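Ticket: Molow shelf unit, demo visit follow-up
Opened by: Kyu-ri Yook
Status: reopened
Priority: low (Veltance asked for high)

Reopening this after the October open day at Veltance. The ticket was closed with the note "facing task works as shown to visitors." I was one of the visitors and I don't agree with the note.

What was promised: the Molow arm faces up a snack shelf, meaning it takes a bag that is leaning or pushed back and stands it at the front with the label out. What we got: 8 clean placements on stiff cartons, then a switch to soft bags and a stop with a grip fault. The host restarted it twice and moved on to the slides. The log I was sent afterward covers 135 seconds and ends before the first fault. 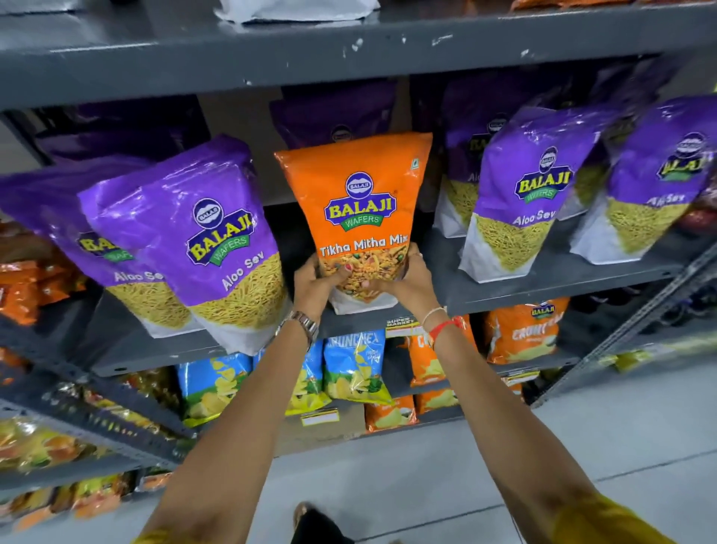

My problem is with the reference material the demo was measured against. Veltance says the grip settings for bags come from recordings of people doing the same job by hand. Fine, but look at how people do it. The hands on the Tikha Mitha Mix are wrapped around the lower front of the packet, one from each side, with purple Aloo Sev bags standing left and right of it. The Molow has one arm and comes in from above. I asked which part of a two-handed hold ends up in a one-arm setting and was told it "generalizes." I'd like that answered in this ticket, in writing.

Steps to reproduce, as far as I could from the visitor side:
1. Load the demo shelf with soft bags, no cartons.
2. Lean the outside bags toward their neighbors.
3. Run the facing task from a cold start.
4. Grip fault on the second bag. Same result after restart.

Gallardo had a unit at the same event and I didn't see it handle a soft bag either, so I'm not claiming anyone else is ahead. 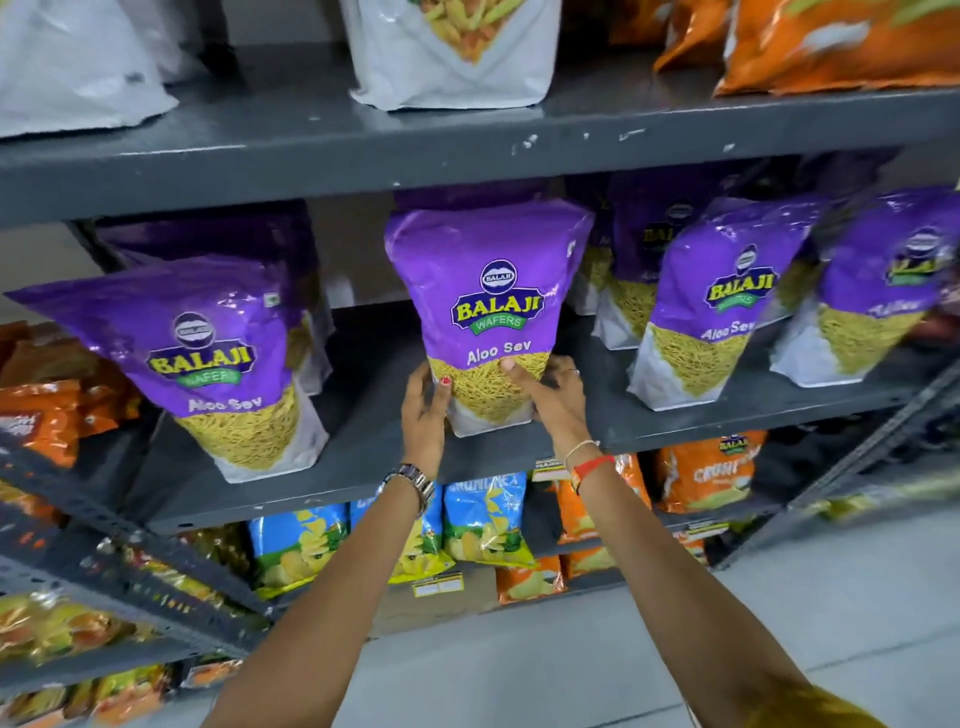
Tae-yang Choo replied at 10:14 that the fault threshold had been set tight for the open day for safety reasons, and that with the normal value the arm gets through a full shelf of bags. He says the short log was an export setting and the rest can be pulled.

Then please pull it. I'd also want the run with the normal value done in front of someone from our side, on bags we bring. Until then I can't recommend the trial to Uriel Espinoza, who has to sign for it.

Open items:
- full log from the open day
- threshold value used, and the normal one
- answer on two hands versus one arm

Leaving this open.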